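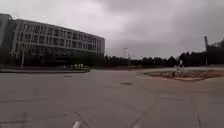

The Square That Stayed Paved

On a Monday morning the square at Ukden is mostly ground. Gray-brown paving runs out in front of the long multi-storey block, with trees on the far side and an island of bare earth and stones to break it up.

Kosmas Kontogiannis has worked in the block for 12 years. He crosses the square twice a day and has an opinion on every part of it.

"People ask when they're going to finish it," he says. "It's finished. You can put a market on it, and you can't put a market on a lawn."

The market comes in September and fills the paving with 30 stalls. Van Wijk, the design office that drew up the present layout, wanted a hard surface that could take delivery vans. It also wanted the building left alone. The facade is a plain grid of pale uprights and bands with dark windows set between them, and greenery covers part of the ground level.

The island is the part people argue over. One plan would plant it with low shrubs. Another would clear the stones and pave it to match the rest. The city has put off the decision 2 times.

Kontogiannis would keep the stones. He eats his lunch beside them when the weather allows, and goes back in at one.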